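Inicio | Cuaderno | Materiales | Archivo | Contacto

Cuaderno de taller – tinta de agallas, tanda del camino del sauce
17 de enero de 2026
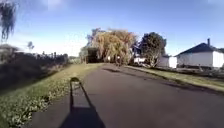

Kanako pregunta, antes de que yo haya escrito una sola línea, si esta vez he pesado el sulfato o lo he vuelto a echar «a sentimiento». Lo he pesado. Consta en acta, con la báscula de Nakajima, que tarda lo suyo en decidirse pero al final se decide.

Resumen para quien no estuvo: la tanda de junio salió marrón. Un marrón digno, de carta de notario arruinado, pero marrón. Masaru sostiene que fue culpa del agua de Cudville, que lleva cal como para levantar un tabique. Yo sostengo que fue culpa de Masaru, que dejó el frasco destapado junto a la estufa. No hemos llegado a un acuerdo y seguimos compartiendo mesa.

Agallas: 436 g en bruto, antes de limpiar. Las de este año son más pequeñas y bastantes traen agujero, o sea que el inquilino ya se había mudado. Dicen los manuales que las perforadas tienen menos tanino. Las he separado en un tarro aparte con la etiqueta «segunda categoría», que también es donde guardo mis opiniones sobre el papel verjurado barato.

Limpias y machacadas, me quedo con 400 g justos para la maceración. Machacar con el mortero grande, no con el molinillo. El molinillo todavía huele a la última vez y Yuzuki hace café en él, cosa que supo ella después que yo.

Maceración en agua destilada, tapada, en el estante alto. Remover mañana y tarde. He visto recetas que piden vino blanco en lugar de agua; probamos una vez y la tinta olía a sobremesa durante meses. La goma arábiga la dejo en remojo aparte, con un trapo encima. La de Gurine se deshace mejor que la de saco, aunque trae cortezas y hay que colarla por media.

Pruebas de trazo con lo que quedaba de la tanda anterior, por tener con qué comparar:
– papel de algodón: sale gris pálido y oscurece solo. Borde limpio.
– papel de estraza: se abre como una araña. Descartado.
– pergamino (retal): no agarra. Creo que estaba mal desengrasado. Repetir con sandáraca.
– reverso de una factura de Skilstead: el mejor negro de todos, para humillación general.

Lo de la factura merece estudio. Tetsuya piensa que el papel lleva encolado de almidón. Yo pienso que la tinta reconoce una deuda cuando la ve.

Pendiente: pedir plumas de punta fina, las que hay raspan. Lavar el colador ANTES de que se seque, por favor, quien sea. Apuntar la acidez de cada frasco al cerrar, que en la libreta azul hay 2 frascos sin fecha y ya no sé cuál es el marrón y cuál el menos marrón.

Si la maceración saca espuma, no tirarla. Quitar la nata con cuchara y seguir. La otra vez alguien vació el cubo en el fregadero y la loza sigue teñida.

Comentarios (3)

Misaki Koyama: El cubo lo vacié yo. Pensé que era té. Perdón otra vez.

Tetsuya Fujimoto: Lo del almidón lo mantengo. Ponle una gota de yodo a la factura y lo vemos.

Masaru Sakamoto: El frasco estaba tapado. La estufa, apagada. Sigo esperando la rectificación.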